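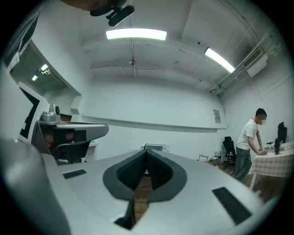 Squeaky wooden floor in one spot, any fix from above?
Posted in Home Repair > Floors

We moved into an upstairs apartment in Jerkbridge in December and there is one patch of the wood floor in the hallway that squeaks every time anyone steps on it. The rest of the floor is fine. It is the original floor as far as I know, nailed down, with no carpet over it and no access from below because the neighbors' ceiling is in the way.

It is loudest in the morning after the heat has been on all night. If I stand with one foot on each side of the noisy board I can feel it move a little. I have tried putting a rug over it, which did nothing except make the noise come from under a rug. The landlord says I can repair it myself as long as I don't leave big holes or change the color.

Is there a way to deal with this from the top? I own a drill and the usual hand tools. I would like to keep the cost under 106 dollars and not rent anything.

Shabani Kaijage
24th January

Wafula Mbwambo

Start with powder before you drill anything. Talcum powder or powdered graphite both work, but graphite leaves dark marks on a light floor, so I'd use talc. Sprinkle it along the joints on both sides of the board that moves, work it in with a dry paintbrush, then lay a cloth over it and walk back and forth for a couple of minutes. Wipe up what is left. If two boards are rubbing against each other this will usually quiet them, though you may have to do it again next winter when the wood shrinks.

If it still squeaks, the board is probably riding up and down on a nail, and powder won't help with that. You need to pull it down tight. Find the joist first. In a hallway the joists often run across the short way, but check, don't assume. A strong magnet dragged slowly over the floor will find the old nails, and the nails are in the joists.

Then use the breakaway screws sold for squeaky floors. You drill a pilot hole, drive the screw through the little stand that comes in the kit, and the head snaps off below the surface. The hole is tiny. Fill it with a wax stick close to the color of the floor and rub it flat with a plastic card. Two screws fixed the worst board in my place. Stay away from any spot where you think a pipe or cable might run, especially next to a bathroom wall.

The kit I bought came with more screws than I will ever need and cost well under your limit.

Parkulent

what humidity do you have in there? mine squeaked all winter and stopped by itself in spring. I got a cheap humidifier and it was better the year after. might not need to do anything

bakilana_stairs

Agree with the powder first. One thing to add on the screws: do not use construction adhesive squirted into the gap, which somebody always suggests. It gets on the finish, it is hard to remove, and your landlord will notice. Also test the wax on a board inside a closet before you use it in the hallway. The first one I bought looked right in the store and dried orange.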